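Odd spoons wanted: Quezada cutlery sale moves to Cutport

24/06/2023

CUTPORT - Got a drawer full of spoons that don't match anything? The Quezada secondhand kitchen shop wants them. Doors at the new Cutport branch open at 9 this morning and the first 40 people through with a bag of old silverware get a store credit. Small one, but still.

The shop has been selling loose flatware out of its Bastport storefront since February, by the piece, no sets required. Went better than expected. The count at the end of last month was 2,149 pieces sold, most of them teaspoons and dinner forks. Knives are slow. Soup spoons go the same day.

Now the whole cutlery side of the business is moving across the river to Cutport, into the old shoe repair on the corner by the bus turnaround. Bastport keeps the pots, pans and glassware.

What they're taking: stainless, silver plate, anything with a fancy handle. Pierced and openwork handles are what people ask for most, according to the shop, and they are hard to find in decent shape becuase the thin parts bend in the dishwasher. Serving spoons, cake servers, sugar spoons, pickle forks. Single pieces are fine. Broken sets are fine.

What they're not taking: plastic, anything with a loose handle, steak knives with wooden grips. Also no more souvenir spoons, please. There are 183 of them in the back already and the shop says it is full up on those until fall at least.

Prices run the same as in Bastport. Plain stainless is the cheap bin, decorated handles cost a bit more, silver plate is marked one by one. No haggling on the plate. Bring cash if you can, the card reader was still not hooked up as of last night.

Trays are the other thing. The shop picked up a lot of shallow rectangular ones under the Oka name when a cafeteria supplier cleared out its shelves, and will sell them alongside the silverware. Rounded corners, raised rim, several colors. Teal seems to be the one everybody wants. They fit in most wide drawers and people have been using them to keep the spoons from sliding all over, or just leaving one out on the counter by the coffee things. Some chips and scratches on the older ones, those are priced down.

The shop figures it has around 1,000 pieces of flatware ready for the opening, with more boxes still to be sorted. Sorting is slow. Everything gets washed, dried by hand and checked for pitting, then matched up where a match exists. Two spoons from the same pattern get tied together and sold as a pair. Three or more go in the front case.

A few tips from the counter for anyone bringing things in. Wash it first. Don't polish the silver plate, heavy polishing takes the finish right off and then it can only go in the cheap bin. Wrap forks so the tines don't scratch the spoons. Tell them if you know the pattern name, it saves a lot of looking thruogh books. 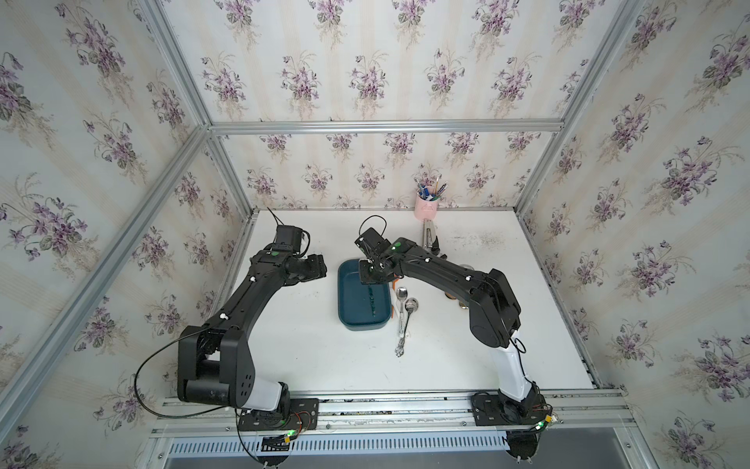

Drop-offs go to the side door, not the front. There's a bell. Bags left outside overnight will not be credited, and the shop asks people not to do it, a box got rained on in Bastport this spring and the knives were a total loss.

Repairs are a maybe. Bent openwork handles can sometimes be eased back into shape, and the shop is trying to line up someone with the right tools to come by once a month. Nothing firm yet. Replating is not on offer and probably won't be, too expensive for what the pieces sell for.

Parking is tight on that corner. The lot behind the laundromat is open to shop customers until noon, after that it's street only. The Bastport bus stops right across from the door.

Anyone holding credit slips from Bastport can use them in Cutport and the other way around, same slips, no expiration. Lost slips can't be replaced.

Hours in Cutport are 9 to 5 for the opening and 10 to 4 after that, closed for lunch from 1 to 1:30. The Bastport store is open its usual hours today but has no flatware left on the shelves, so don't go there for forks. Trays are at Cutport only, two per customer to start with. Any left over by closing will be out on the sidewalk table at half price.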